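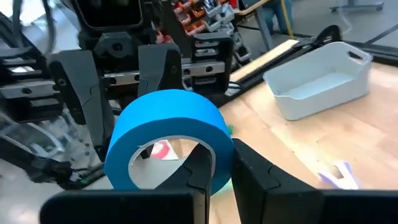

So who loses their job when the arms show up? At Ostbridge it was the task that went, and the people on it got moved to work they hadn't been trained for yet.

That second part is what I want us to chew on this week. Daiane Toledo ran packing there for years, and she told me the first months were rough – her crew of 34 spent more time clearing stuck grippers than packing! Pay stayed put, job titles didn't.

Read the Frei chapter before Sunday (skip the math if you like) and jot down one task you'd happily hand over, plus one you'd fight for.

Courses > Work and Machines > Week 4 handout
Filed under: Shop Floor Notes
46 shares | 9 comments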